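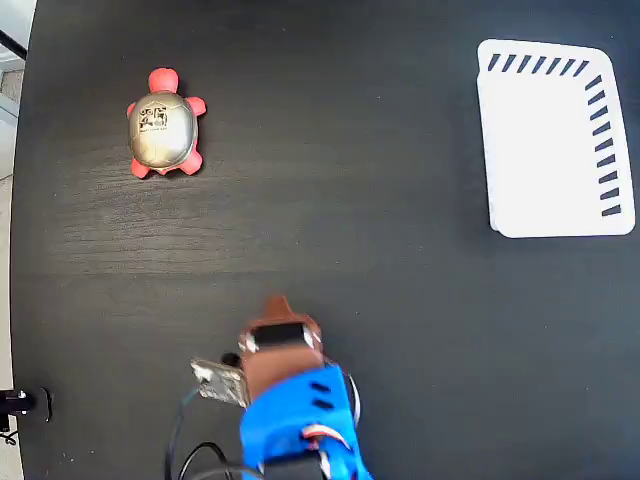
Speaker notes: Surface and layout for small-item sorting
Kutton, Sat 3 October. Slot: 15 minutes plus questions.

1. Opening
Introduce self, thank Paula Toma for the slot. State scope: tabletop sorting of small toys, one item and one tray at a time. Shelving is Ismael's talk, after the break.

2. Surface
Dark tabletop, visible grain, some scuffing. Two consequences for layout.
Contrast: a white tray on near-black wood is found at once, even from across the room. Coral red also reads well. Metallic gold-silver is less reliable and depends on the angle of the light.
Glare: a worn finish gives a grayish band where light comes back off it. Move the lamp before moving the tray.
Do not recommend refinishing. Margareta will ask. Refer her to the September handout.

3. Item
Toy turtle. Domed shell, seam lines forming hexagons, red head and limbs.
Point out that the limbs extend past the shell. Measure clearance to the flipper tips. Shell width alone gives a figure that is too small.
Small printed logo on the shell. The tiny line under it is not legible at table distance, so do not use it for identification. Sort by color and shape, then label the tray.

4. Tray
Flat, white, rounded corners, low rim. Black slanted dashes along the top edge and down the right side.
Use the dashes as an orientation cue: striped corner at upper right, every time. A slight tilt is acceptable. A half turn is not, as the next person reads the label upside down.
A low rim will not hold anything that rolls. Balls and wheels go in the deep bins (Rusu list, item 3207).

5. Spacing
Item left, tray right, bare table between. Keep 100 mm clear from any rounded table edge.
Pause for the Lirance question. Short answer: same spacing, smaller tray.

6. Close
Hand over to Cornel Zamfir. Spare handouts are with Tincuța.

Filed under: Talks, Storage & Sorting
Get new talk notes by email. Unsubscribe whenever you like.
Kidmont | Contact | All rights reserved | Back to top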